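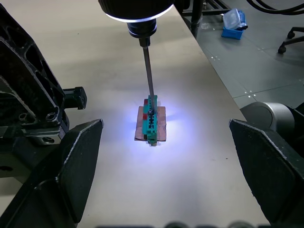 Noemi Bortolotti just hit 2,000 readers on her blog. Took her a while. "I wrote 40 posts before my sister even found it," she says. First one was about the bus to Dultport – still her most read.

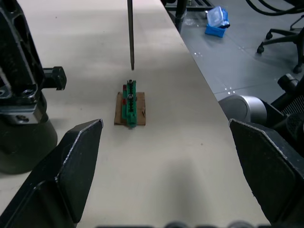 Gumthorpe Bloggers' Club

Comments or no comments? "Off. Then on agian in May, I missed people." She drafts on her phone, mostly late. Next up, a newsletter, maybe. "Ask me when I've slept."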